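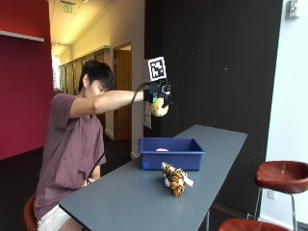

Plush toys, a blue bin and one outstretched arm.

Filed under: Home & Machines
6 min read

My sister-in-law asked me in the spring whether she should hold off on hiring a cleaner, on the grounds that a robot would be doing it by next year. I told her to hire the cleaner. She did, and she's happy, and I've been asked the same question enough times now that I'd like one page to point people to.

So, can a machine do the chores yet? Some of them, partly, if you tidy up first. That has been my answer for a while and it hasn't moved as much as the videos suggest.

Take toys on a table and a bin to put them in. Every parent does this job in the evening while thinking about something else. For a machine it's a pile of separate problems. A plush toy has no fixed shape. It squashes when you hold it, it has a tail or a tag that hangs off, and it looks different lying on its side than it does sitting up. A robot that can lift the same metal part off the same tray all day may do poorly with a stuffed tiger.

The way people are going at it now is to have humans do the work with sensors on the hand. You pick things up and move them over and over, and the recordings go to train the machine. The black and white square on a card is a marker that helps a camera work out where the hand is. 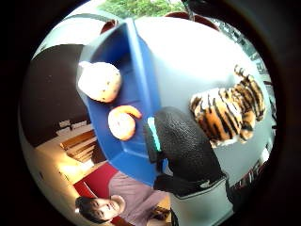

Seen from the hand: two toys in the tray, the tiger still out.

I like this approach more than I expected to. The older way was to write rules, and rules for tidying run out fast. Try writing down how you pick up a sock. With recordings you get the small corrections people make without noticing, like turning the wrist a little or going in from the other side. Whether enough of those add up to a machine that can walk into my kitchen, I don't know. My kitchen has bad light and a drawer that sticks.

I used to work on a shop floor, packing orders, and people there asked the same question from the other direction. Management at Nuredo brought in a sorting arm in October, my last year. It was good at boxes. Boxes are easy because they're boxes. Anything in a soft bag went down a side chute to a table where two of us dealt with it, and by the end of the month the side table was the busiest spot in the building. I kept a tally on one shift for my own interest: 2771 items through, 300 down the chute. Most shifts felt worse than that.

I don't say that to knock it. The arm took the heavy lifting and my back was glad. But the leftover work was the fiddly work, and it came faster than before.

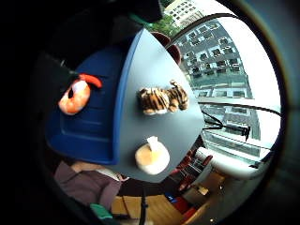
Shrimp on the blue part, tiger and friend on the gray.

At home I have had two machines. The first was a Clorkska floor sweeper that ran fine as long as there were no cords, no rug fringe and no shoes. I spent more time clearing the floor than I used to spend sweeping it. The second is a Mustevow, which is better — it goes around shoes — but it will still eat a phone charger. Neither one picks anything up. That's the step everyone is waiting for, and it's a big one, because most of what I call cleaning is picking things up and deciding where they go.

The deciding part gets skipped a lot. A shrimp and a tiger can both go in the toy bin. Fine. What about the library book under them, or the receipt I need for the washing machine repair? My kids know the difference most of the time. A machine would have to learn my house, and I'd have to be patient with it while it did.

Price comes up too. A neighbor sent me a listing for a Nkosi arm that clamps to a counter, 1586 dollars before the gripper. I read the whole page. Nothing on it said what it could do on the first day out of the box, and I'd want that in writing. For the same money you can pay somebody to come in for a good long while, and they can do the bathroom as well.

If you're asking me what to buy, get a dishwasher if you don't have one. It's the best household robot ever sold and it works because somebody changed the job to suit the machine: racks, hot water, a door that shuts. Same with the washer. Folding is still yours.

I'll come back to this when I see a machine clear a table it hasn't met before, in somebody's real house, with the kids home. If you've seen one do it in person, leave a comment and say what was on the table.

Comments (6) · Shares (12)
Tags: robots, chores, shop floor, toys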